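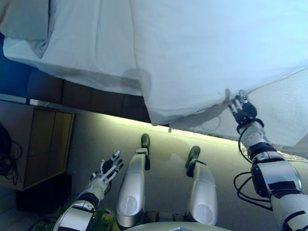
Tritico support told me the 5-pin power lead is fused at 3 amps from the factory, but I keep reading that a bow unit needs its own fuse block. My setup is a Petek chartplotter at the bow, a Flekholm transducer on the transom, and one battery in the stern. Cable run is 26 feet one way. The unit restarts whenever I crank the outboard. Wiring or firmware?

Posted by seltham_drift, 14 March 2020

gravelbar31
Wiring. Cranking pulls the battery down and the plotter drops below its cutoff voltage. On a 26-foot run you lose more on top of that, and the thin factory lead doesn't help. Put a meter on the plug at the bow while somebody turns the key. If it reads under 10 volts, firmware won't fix it.
Run 12 gauge duplex to a small fuse block forward, keep the inline fuse at the value Tritico gave you, and feed the block straight from the battery posts through its own fuse at the battery end. Don't share the ground with the trolling motor. A separate small battery for electronics is the cleaner fix – I went that way in October and have had no restarts.

Tin Hull
mine did the same, was a corroded ground lug. clean those first

seltham_drift
Metered it: 12.5 at rest, 9.1 cranking at the bow, 10.8 at the posts. Lugs were green. Cleaned them and now get 10.2 at the bow, so it stays on most of the time. Ordering the 12 gauge.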